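Cuaderno del taller de encuadernación y papel
Archivo Jamudow, sala 2
Jueves, 9:40

Se reanuda la intervención del libro de cuentas de 1604, fondo Salian. Presentes: Halima Jibrin y quien suscribe, Lefteris Kouris.

Estado al inicio de la jornada: los cuadernillos permanecen entre secantes desde el martes. El primero conserva una ondulación leve en el margen inferior; los restantes se consideran aptos para el cosido. Se mantiene el peso sobre el primero hasta nueva revisión.

Se preparó engrudo de almidón de trigo, colado dos veces. La primera mezcla resultó demasiado densa para los injertos y se reservó para el lomo. H. Jibrin reintegró las pérdidas del folio de guarda con papel japonés teñido; el tono queda algo más claro que el original, diferencia que se estima aceptable y que deberá constar en el informe.

Sobre la tinta: las pruebas de solubilidad efectuadas en la segunda hoja dieron resultado negativo en agua y positivo leve en etanol. Queda descartado el etanol para la limpieza de las manchas de cera.

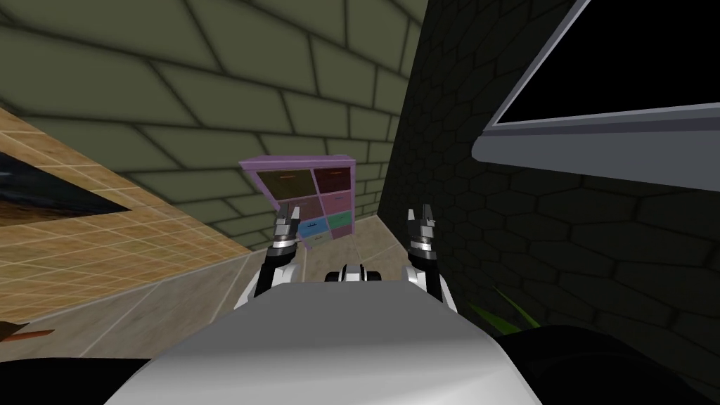

Se solicita a Zirnura un nuevo envío de hilo de lino, calibre fino, pues el recibido presenta nudos. La factura anterior sigue sin conformar.

Pendiente para la próxima sesión: montar el telar, decidir con H. Jibrin si se recuperan los nervios originales y revisar el pH del segundo baño.

Cierre a las 13:15. L. K.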